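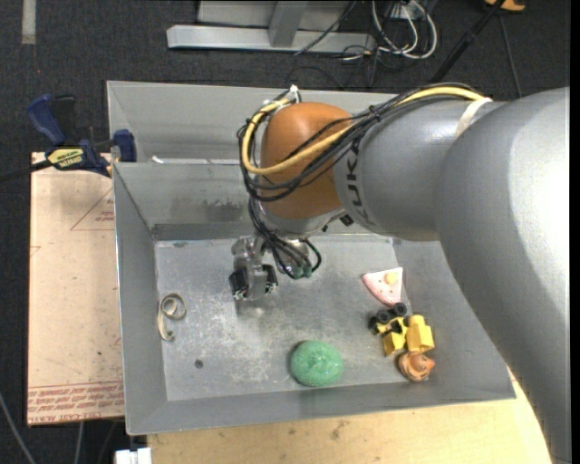
Vol. 29, No. 3

June
By Lacey Nuttall

Dorothy Bainbridge has opinions about scrubbing pads, and she would like them on the record before we get to anything else.

"Round," she says. "A square one has corners and you think, great, corners, I'll get into the corners. Then the corners fold over and you're scrubbing with your knuckles."

The round green one near the front of the bin has a dip in the middle. Bainbridge approves of a dip. At Bredwood, where she has looked after the metal bins for longer than she cares to say, she won't throw a pad out until it has what she calls "a waist."

The bins themselves are plain gray sheet metal with sloping sides, and I had assumed there was little to say about them. I was wrong by 2 cups of coffee.

"People see scratches and think dirt," she says. "I had a new guy, Bradley Stockdale, lovely kid, who spent a whole afternoon trying to wash off a scuff. You can't wash off a scuff. It's a scuff. I let him go till four o'clock."

Why so long?

"He seemed happy."

The floor of this one is pale with scuffs, mostly on the left and through the middle. There is also a dark, speckled patch low on the back wall, about which Bainbridge is diplomatic. "I'd call that character," she says, and then, after a pause, "I'd also call it worn out."

Her real subject, though, is what collects in a bin. Things that belong nowhere go in "for now," a phrase she pronounces the way other people say "mold." She points out the curled strap, or ring, or whatever the beige thing with the tail is. She declines to guess.

"You give it a name and then you've got to find it a home," she says. "I've got a drawer of things with names. The drawer doesn't shut."

Has she ever thrown away something that mattered?

"Once. Lionel Dobson's good tape measure. He brings it up at birthdays."

Mine or his?

"Anybody's."

She finishes her coffee, rinses the mug, and looks around for somewhere to put it. It goes on top of the drawer. For now.

Comments (3)

Poppy Pickering: Square pads are fine if you cut them in half first. My mother did this all her life and her knuckles were perfect.

L. Dobson: It was a 25-foot tape and it was nearly new.

binlid: More Dorothy please — what does she do about rust??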